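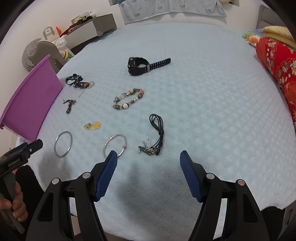

According to Kazue Sasaki, an examiner who is handed a file with no history should not name the messaging service it passed through on the strength of the quantization tables alone, as two services may well use the same tables in the same month. Her remark was made about casework, but it applies to test sets too, and we took it as the starting point for the second experiment.

Figure 4. Jewelry and accessories on a textured bedspread.

4.2 Source service from header structure

The first experiment used only the quantization tables. In the second we kept the tables and added three things that can be read without decoding the picture: the order of the marker segments, the presence or absence of a thumbnail, and the length of any comment field. Pixel data were left out on purpose. Fine repeating texture, such as the raised pattern of the bedspread in Figure 4, tends to disturb block-based measures, and we wanted results that did not depend on what a picture shows.

The test set held 509 files. Of these, 211 had been sent through Gostura and the remainder through Clusonix. All were sent from the same two phones, over the same network, and saved by the receiving phone with default settings. Files that arrived with the sender's original name were renamed before testing so that the name could not be used. Sending took 30 days in April and May, and neither app was allowed to update during that time.

Header fields were read with Varma and checked with Hallon. The two readers disagreed on the length of the comment field whenever the field ended in a zero byte, which Varma counts and Hallon does not. We used Varma's value throughout. The choice has no effect on the marker order, and we did not repeat the runs with the other value.

With the tables alone, 39 files were assigned to the wrong service. Almost all of them were small pictures that had already been below the size limit when they were sent. Gostura appears to leave the tables of such files as it finds them and to rewrite only the header. Adding marker order corrected most of these cases. The thumbnail field helped very little, because both services remove thumbnails from nearly everything. Comment length separated the services well on one phone and poorly on the other, and we have no explanation for the difference.

Manouchehr Daneshvar has pointed out that a file forwarded twice will carry the marks of the last service only. Our set contains no forwarded files, so the error counts given here should be read as applying to a single sending. A file that went through Clusonix and then Gostura would probably be labeled Gostura, and the label would be correct as far as it goes.

The app versions matter as well. Tables and marker order are set by the software and can change with any release. The reference profiles were built from the versions listed in Table 2, and a profile for one version was never used to test files from another. Section 4.3 repeats the second experiment with one phone left out of the reference set.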